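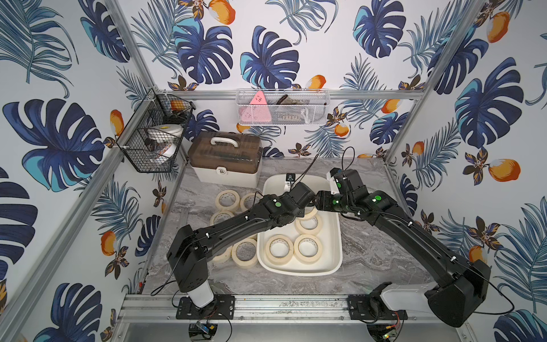 Issue 23, page 11

Okay, so I finally got to the Sturnow open day in August, and I went straight for the room everybody in the line was talking about (sorry, coffee stand). Two black arms, one white tray, a bunch of masking tape rolls, and jungle wallpaper all around them! I want that wallpaper in my kitchen.

Ilham Sembiring was running the table and let me hang over his shoulder for ages. What they're after is examples, lots of them, of rolls being moved between the tabletop and the tray. A person steers the arms, everything gets saved, and later the learning system studies the whole pile. They had 103 saved when I walked in and Ilham wanted 50 more before closing, so he wasn't exactly lounging around.
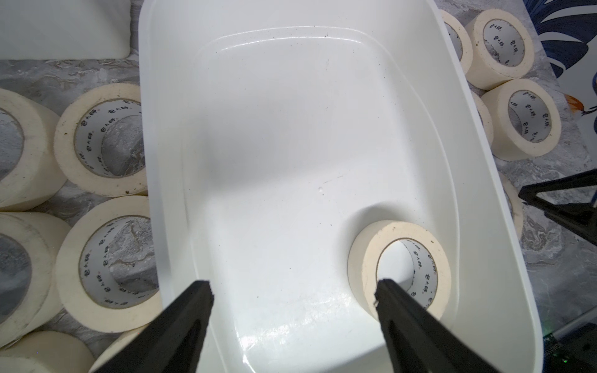 I asked if the fumbles get thrown out and he said no way, a missed grab followed by a good one is worth keeping, they just tag it. Oluf Dalsgaard does the tagging at the next desk and he showed me his notes, mostly one word each, "slip" or "fine" or "again." Then they let me steer! My first try was a slip, and so was my second. Oluf typed them both in with a very straight face. Go early if they do it next year, the line got long after lunch and parking is on the Santoso side only.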